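# About Us

We're the people who look after the green-belt cell at Halusik, and this page is my attempt to tell you what that means.
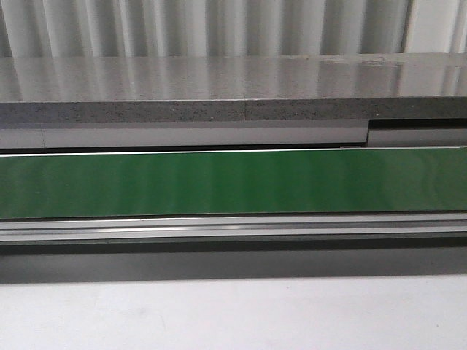
Wieczorek

I've been with the shop long enough to have set this cell up twice, once in our old unit and once here in Henderlow. It's a small setup – one pick-and-place arm, one stretch of conveyor, a bench behind it and a lot of cable that I keep promising to tidy. We build cells like it for bakeries, seed packers and a couple of print finishers, and we keep this one at home so we can try things before we do them on your floor.

People who visit always want to watch the arm. Fair enough, it's fun! But most of my working day goes into the parts that don't look like much. I like an aluminum rail, I really do. You get the grooves to bolt into, you can slide a bracket along until it's right, and if you change your mind you loosen two bolts and try again. When we set up a line I start with the rail and get that level before anything else goes near it. Then the arm gets its zero point from the rail, and every pick position after that is measured from the same place.

We run 1,000 test picks before we call a setup finished. If one of them misses, we find out why, fix it and start the 1,000 over. (Yes, I've missed on the very last stretch. I went and had lunch.)

Looking after a cell is mostly wiping, listening and tightening. Ours goes like this:

- Start of shift: wipe down, check the stop button, run slow for 60 seconds and listen
- Every 300 running hours: check rail bolts, look at the gripper pads, grease the arm joints
- January: everything comes apart, and we see what we've been ignoring

Last January it was a bearing in the drive end. It had been ticking since fall and I'd got so used to it that I'd stopped hearing it. Now we swap ears – whoever didn't set up the machine does the listening.

The repair side of the business grew out of a job for Povach, who had a line we hadn't built and couldn't get anyone to come out for. We went, we fixed it, and they told their neighbors. So we now take on other makers' cells too, as long as we can get parts and you don't mind us asking a lot of questions first. Send us the error codes if you've got them, and a short note about what the machine was doing just before it quit.

The shop opens at 7 a.m. and the coffee's on by ten past. If you're thinking about a cell of your own, bring a few of whatever you want picked up and we'll put them through ours while you watch.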